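News > Companies > Ownership and Governance

Grevden Adopts Ten-Year Test for Executive Pay

Grevden, the maker of fasteners and fittings, said it will stop tying executive bonuses to its quarterly share price and will measure senior managers against results over 10 years. The change takes effect in August and covers the chief executive, the finance chief and the heads of all divisions.

Under the new plan, 40 percent of each executive's variable pay will be held back in shares that cannot be sold until the full period has passed. The shares stay locked if the executive leaves. They can be canceled if the company later restates its accounts for the years in question.

"We have been paying people for what the stock did between one earnings call and the next," said Yu-na Lim, who chairs the Grevden board. "Most of what we decide takes years to show up. A plant we approve now will be making money or losing it long after the quarter is forgotten, and the pay ought to follow that."

The board began its review after the sale of the Jidik division, which had been one of the company's older businesses. The sale raised the share price for two quarters and led to full bonuses for the management team of the time. Grevden has since been buying back some of the parts it used to make at Jidik, at a higher cost.
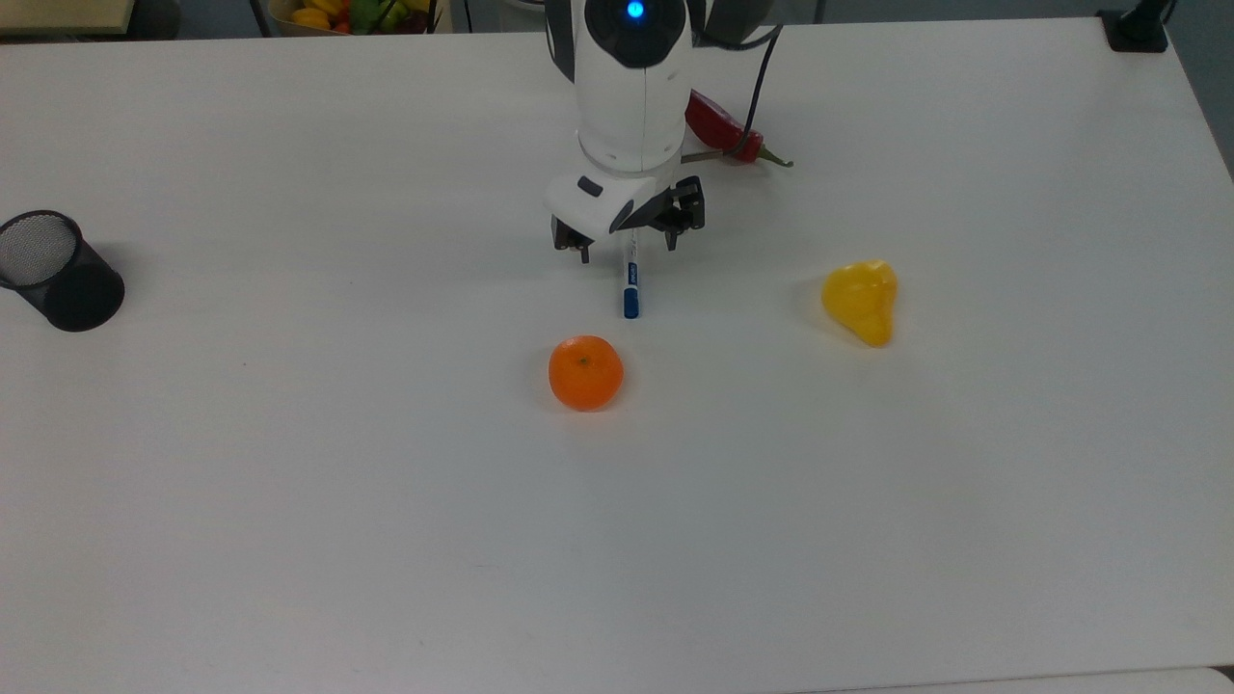 Shareholders were asked for their views before the plan was drafted. Holders of 62 percent of the voting shares backed a longer measurement period. Asar, the largest outside investor, supported the plan after asking for a clear rule on what happens in a takeover. In that case the locked shares will convert on the same terms offered to everyone else, with no early payout.

Grevden will also stop giving quarterly earnings guidance. It will continue to publish quarterly results as required, and it will report once a year on capital spending, staff turnover and money spent on training. The annual report will carry a table showing how each measure affects pay.

The plan does not change base salaries. Employees below division head keep their present profit-sharing program, which is paid each spring.

The company was advised on the design of the plan by Oh, a pay consulting firm. The full text of the policy will be mailed to shareholders with the proxy statement, and the board will hold a call for investors at 10:30 a.m. on the day it is sent.

About Grevden

Grevden makes fasteners, brackets and fittings for builders and equipment makers. It has 51 distributors and sells under its own name.

Comments

millrat_dave: I worked at Jidik nine years. Would have been nice to have this rule before they sold us.

P. Corrigan: Ten years is longer than most of these CEOs last. Who checks the numbers after they've moved on? The release doesn't say.

smallholder: I own 100 shares and never got asked my view. When did this survey go out?

tess in ohio: Dropping guidance is the part I like. The analysts will complain for a while and then get used to it.

millrat_dave: @P. Corrigan it says the shares stay locked if they leave. Still want to see the actual policy though.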